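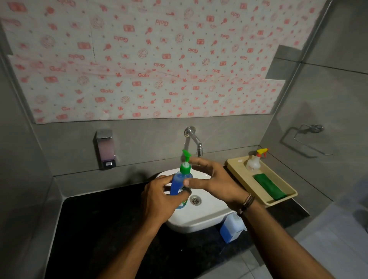 Falling Over, Session Two: Notes for the Beginners' Course

Hello again, and well done for coming back! I know the first week was mostly lying on the floor and slapping it, and I'm afraid we're going to do a fair bit more of that before anyone gets thrown. These notes cover what we did on Saturday, July 10, 2021 at the Bellis hall, plus a couple of bits I meant to say and forgot when the fire door started banging.

If you missed the session, read the part on the back fall twice and don't try the rolling one at home on a hard floor. Please. I've seen what it does to a shoulder.

What ukemi means

You'll hear me say "ukemi" all the time. It's usually put into English as "breakfall", though the word is closer to "receiving body". I like that better. You're receiving the throw, so you've got a job to do, and the person who falls well is working just as hard as the person throwing (harder, on a warm evening).

The one being thrown is uke. The one throwing is tori. I mix them up myself when I'm tired, so shout if I do.

The back fall

Start from a squat. Arms crossed in front of your chest, chin tucked in, eyes on the knot of your belt. Sit down close to your heels and let your back curve, then roll back along the curve. As your shoulder blades reach the mat, both arms go out and slap it, palms down.

The angle of the arms matters more than people think. We're after something between 30 and 45 degrees from your sides. Out at shoulder height and you'll jar the joint, tucked in tight and you'll land on your own elbows, and both of those hurt!

The slap should be the whole forearm and hand together. If it stings your fingertips and nothing else, you're hitting the mat with a floppy wrist. Breathe out as you slap. Several of you were holding your breath, I could see your cheeks.

Most common mistake: head going back. Tuck the chin first, before anything else moves, and keep it tucked until you've stopped. When I started I was told to hold an imaginary tangerine under my chin and it worked very well on me, so try it.

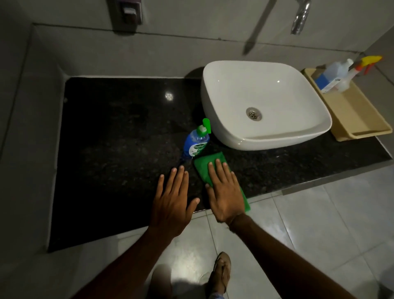 The side fall

Do this one from a squat too. Slide your right foot across in front of you to the left, let your right hip sink to the mat, and roll onto your right side with the right arm slapping. The left hand rests on your belt. Then the same on the other side, which will feel as though it belongs to somebody else for a few weeks.

Check these when you've landed and before you get up:

Are your legs crossed? Uncross them. Knees banging together is a horrible feeling and a crossed ankle is worse.
Is your head off the mat?
Are you properly on your side, or have you gone flat on your back? A little in between is fine at this stage.
Is your slapping arm still at the same angle as in the back fall?

Stay down for a second and look at yourself. I'd much sooner see ten slow ones with a proper look in between than a whole evening of flopping about.

The forward roll

We only got as far as kneeling, and that's where we'll pick up. Right knee up, left knee down. Make a big round shape with your right arm, little finger edge towards the mat, and look back under your left armpit. The line you roll along runs from the hand up the arm, over the right shoulder and across the back to the left hip. Your head shouldn't touch at any point, and neither should the knobbly bones of your spine, if we can help it.

If you thump, there's a corner in your circle somewhere. Nine times out of ten it's the elbow folding. Push it outwards as if you're hugging a large barrel — then go again, slowly.
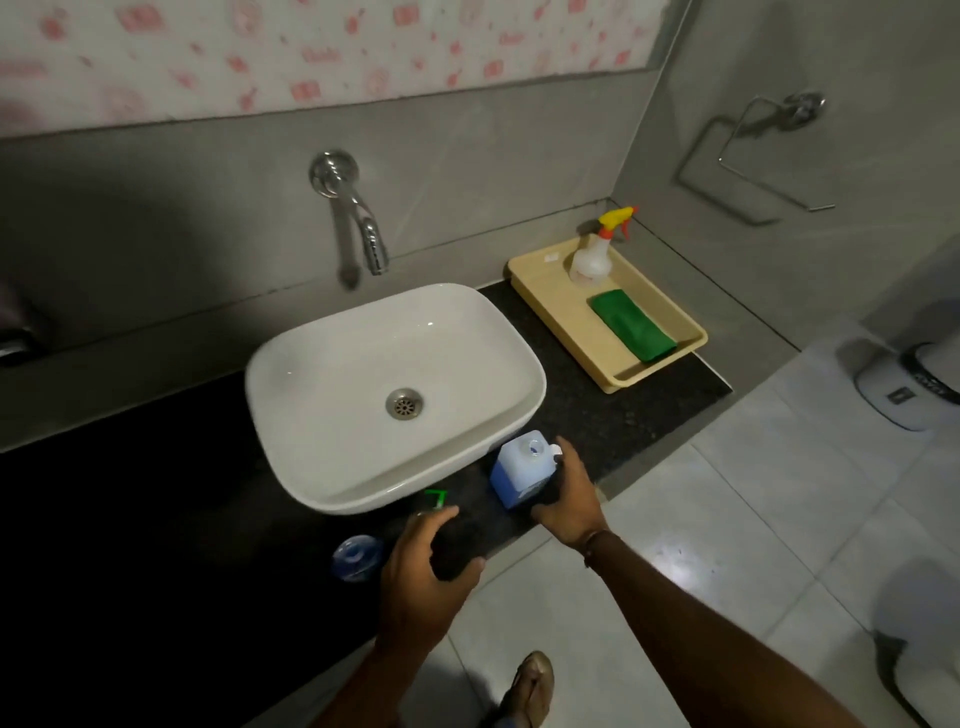
Mabli Bevan

For next time: practise the squatting back fall on a thick mat or on grass, a few each day, and stop when your neck gets tired. Neck muscles are slow to come round and it's quite normal to feel them the morning after. A sharp pain isn't normal, so tell me about that one before we start.

Nails short, rings and watches off, long hair tied with something that hasn't got metal in it. Bring water and wear something you can put on over your kit while I'm talking, as I do go on a bit.

We'll warm up with side falls, go back to the kneeling roll, and then stand up for it if you're ready. Anyone who'd like to stay on their knees for another week is very welcome to, I did it for most of a winter.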